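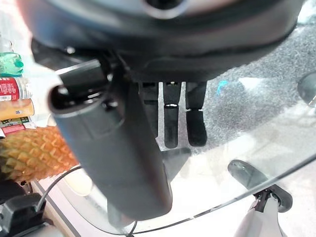 How a Robot Hand Learns to Pick Up a Pineapple

Written by Larasati Tjoa for the young builders at the Latuheru workshop

Picking up a pineapple is easy if you are you. You have been practicing with your hands since you were a baby, mostly on things you weren't supposed to touch. A robot has to start from scratch, and it doesn't even get to eat the pineapple.

Our robot is called Kumeo. It is silver and black, and it has two hands with fingers that bend at joints, the way yours do. Hold up one finger and curl it slowly. Each place where it folds is a joint. Inside your arm, muscles pull on long cords called tendons to make that happen. A robot uses motors, and the motors do only what they are told, which can be very annoying when you told them the wrong thing.

Why a pineapple? Adi Mandagi wanted to use a tennis ball. Tatu Mushi said a tennis ball was boring, and she was right. A pineapple is heavy at one end and leafy at the other, and its skin is bumpy all over. If you grab it by the leaves, it swings. If you squeeze too hard, you get juice in the motors.

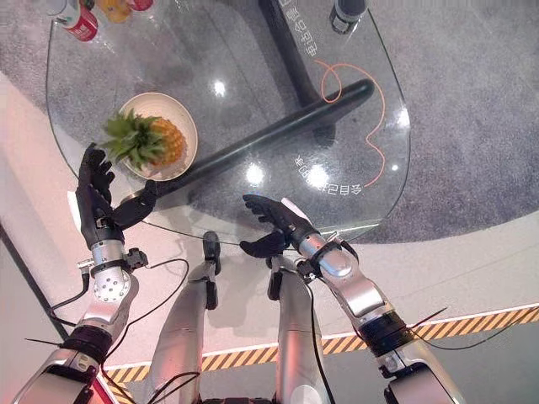 Before any finger moves, the robot has to answer 3 questions. Where is the pineapple? Which way is it pointing? Where is my hand? You answer these without noticing. A robot gets pictures from its cameras, and a picture is really a huge pile of numbers. The program digs through the pile looking for shapes and colors that go together.

Glass makes this harder. You can see the carpet through a glass table, and so can a camera. Shiny spots from the lights don't help either. A robot that mixes up the tabletop and the floor will try to put its hand straight through the table. Tables do not enjoy this.

Next comes the reach. The arm bends at the shoulder, elbow and wrist, and all those bends have to add up to one hand in the right spot. Try it with your own arm: keep your elbow stiff and touch your nose. Go on, we'll wait.

Our notebook has 312 practice grabs in it so far. Nicanor Villalobos writes them all down, including the ones we asked him to leave out. When a grab goes wrong we change one thing and try again. If you change 5 things at once, you never find out which one mattered.

Words to know

Joint: a place where something bends.
Motor: a part that turns electricity into movement.
Grasp: a fancy word for grab.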